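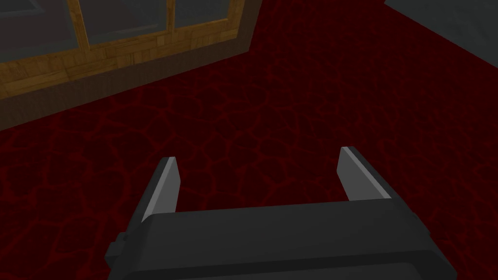

**Who can join the Stirport simulation club?** Any student of Pamthorpe school, from grade 9. You don't need a robot at home, as all our work is done in the simulator. In the first lesson you learn to open the two fingers wide over the red floor and turn the wrist. One lesson takes 90 minutes.

**Can I change the room?**

Yes, after 3 lessons. Please save your own copy first.
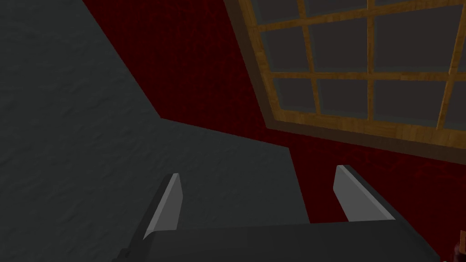
*Gripper open, near the window*

**When do we start?**

In February, at 4 p.m.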